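Speaker notes - Who wipes the bench now?
Staff day, Orholm site, 2021-02-27

Opening (keep it short, they've just had lunch)

Hi everyone. I run the kitchen side at Elley, and I'm going to talk about what happens to your workday when an arm joins the team. I'm no engineer, so save the hard maths for someone else!

Put both slides up together and let people look before I start talking.

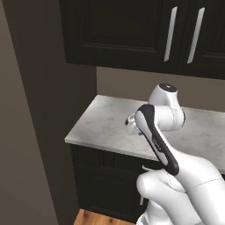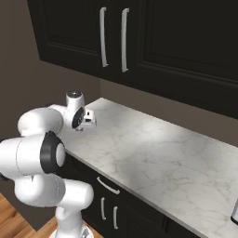
Simulated kitchen, both slides: white arm, marble counter, dark cupboards.

What we thought would change

- We figured it'd be about speed. Everyone at Trendthorpe asked me about speed.
- The crew asked about shifts, and who gets blamed when a cup breaks. Better questions, I reckon.
- Tell the Bogale story here (the short version, not the one with the dishwasher).

What did change

- 7 of us worked in that kitchen before, and 7 of us still do. Say it slowly, people want to hear it.
- Three of us now spend part of the morning going through simulated runs and flagging the ones that look wrong. We got through 219 in February.
- You start noticing your own habits. I never knew how often I park stuff at the end of the bench until I had to say where the arm should reach.
- Less lifting, more looking at a screen. My back's happy, my eyes aren't - ask for a show of hands on this one.

The bit I'd do differently

We brought the crew in after the layout was settled. Wrong way round. They know which cupboard door gets left open and where you stand when two people are trying to get past each other. Ask them first, and pay them for the time.

Questions

If someone asks about cost, the training budget was $2,000 and we spent the lot. Anything past that, send them to the Trendthorpe office. Leave the slides up while people are talking.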